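Healthy Snacks at Home – progress report to the Hullix Fund
Clestport Family Food Project, April 1, 2018

We are now seven months into the grant. This report covers enrollment, the home visits, spending and what we plan to do before the final report.

Enrollment closed with 42 families, most of them from the Trilley side of town. We had hoped for a more even spread, but the bus change in the fall made the evening classes hard to reach from the harbor. Of those families, 28 have finished the first block of classes. The rest are still attending or have moved to the later group.

The first block dealt with shopping and storage. Parents asked for more on fruit than we had planned, mainly how to keep it in sight at home so that children take it without being told.
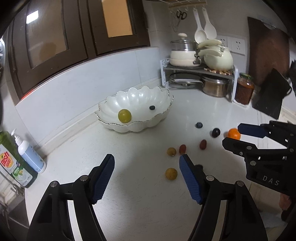 We rewrote session four to make room for this and dropped the part on reading freezer labels, which had gone badly with both groups. The label handout is still available for anyone who wants it.

Home visits are behind schedule. We have done 13 and should have done twice that by now. One of our two visitors left in the winter and the post stayed empty for several weeks. A replacement has started and is visiting on her own now.

Güneş, the grocery on the corner by the Trilley library, has kept its discount for class members and wants to continue through the summer. Their produce manager asked for our recipe cards in Turkish as well as English. The translation is done – printing is not.

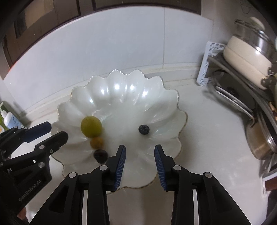
Fruit in a scalloped bowl on a white countertop.

Spending is under budget on staff, for the reason given above, and slightly over on printing. We ask to move part of the unspent staff money to printing and bus passes. A revised budget sheet is attached to the emailed copy of this report.

Still to do: the second block of classes, the remaining visits, and the closing survey, which goes out in May. The survey is short and can be filled out by phone.

Comments (3)

harborside mom: Will the later group get the discount too? I asked at the store and they weren't sure.

Clestport Family Food Project: Yes, all class members. Show your class card at the register.

rjt_trilley: Please bring back the freezer labels, I liked that one.

Contact us | © 2018 Clestport Family Food Project | Back to top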